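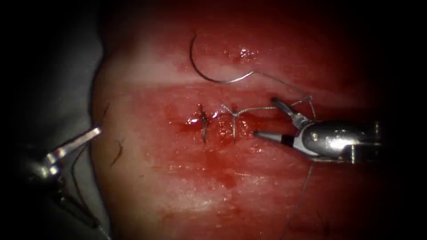 Sewing soft things is all about patience, Rostyslav Onyshchenko told our group before we had even found our seats, and anybody who has hemmed a slippery curtain already knows half of it. I liked him at once! I've hemmed a lot of curtains.

This was the stitching session at the Clikbridge open day, 29 May 2022, and I had booked it mostly to fill the gap before lunch. I'd have happily stayed all afternoon. Tickets were free, there were 165 of us through the doors in the morning, and the Griffiths room (upstairs, turn left at the coats) was packed well before the start.

What got me was the needle. I had pictured something like the ones in my tin at home, but a surgical needle is curved, a thin silver arc, and you have to think in curves to use it. It goes in on one side of the gap, follows its own bend round and comes up on the other. Push it straight and you drag at the tissue. We had a go ourselves afterwards on foam pads, and I can report that I dragged at everything. My neighbour managed a very neat row and was quite pleased with herself, as well she should be.

Tissue is also far shinier than I had expected. It glistens, it curves away from you, and the light bounces off it in white patches, so picking the spot for the next stitch takes a good eye. There was a long talk about spacing – too close and you crowd the edge, too far and it gapes – and then one about tension, which had the knitters in the room nodding along.
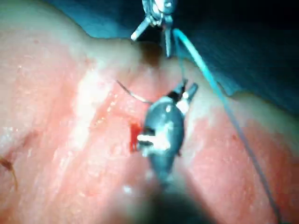 Why blue, someone behind me wanted to know, when you could have any colour you liked? So that it shows up against all that pink, came the answer, and of course it does. The thread has to be kept out of the needle's way too, and a long tail gets everywhere if you let it. I know that one from embroidery.

Lunch was in the Ronditz canteen: leek soup, good bread, nearly 10 kinds of cake. Take the 76 bus if you go, the car park was full early. There's another open day in November and I've put my name down for knots.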